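Ticket 3193
Product: Utilano meal kiosk, order screen
Site: Provitbridge canteen, second floor
Opened: Mar 29, 2018
Priority: Normal (raised from Low by requester)
Status: Open, waiting on vendor

Problem as reported
Sauces and fruit sides drop off the order when the customer goes back to change the main dish. The total on the screen still includes them, the kitchen slip does not. Customers pay for ketchup they never get and then argue with the counter.

Entry 1, site support
Vendor's first answer was to clear the cache and restart. We had done that twice before opening the ticket and said so in the ticket. Did it again anyway. Same result on the first order afterward.

Entry 2, site support
Vendor now says it is a network problem on our side. I doubt it. The slip prints right away, with the main dish on it and the correct order number. A bad connection that only loses condiments would be a new one on me. Ran a ping to the Ngata print server for the whole lunch period anyway: 400 sent, 400 back, slowest 23 ms.

Entry 3, site support
Vendor asked whether the missing items are set up as "extras" or as "sides", and whether each one has a picture attached. Ours are extras, all with pictures. The ketchup tile and the strawberry tile share one file. 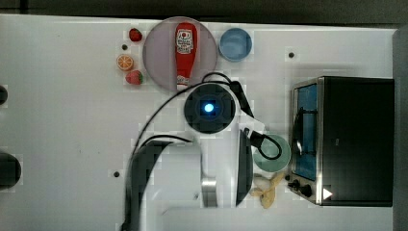
Ketchup, strawberries, orange slice.

Vendor suggested that two items sharing a picture file could confuse the menu. I gave strawberries the default gray icon and left ketchup alone. Both still vanish from the slip. So much for that.

Entry 4, site support
Was told the Gelia update fixes "various order issues". Asked which ones. The reply was a link to the release notes, which say "various order issues". Installed it after closing. Steps to repeat the fault, unchanged since August:

1. Pick any main dish.
2. Add one extra.
3. Press Back and pick a different main dish.
4. Pay.

The extra is on the receipt and missing from the slip. If you skip step 3 it prints fine every time I have tried it.

Entry 5, site support
Exported the order log, last 200 lines, and attached it. The extra is still tied to the first main dish after the change – look at the parent ID. I am not a developer, but that seems a better place to look than our cabling.

Workaround for counter staff: go by the receipt, ignore the slip for extras.

Entry 6, vendor
Log received. Passed to second level. Please confirm that the cache has been cleared.

Entry 7, site support
Confirmed. See entry 1. Please do not close this ticket for inactivity like the last one.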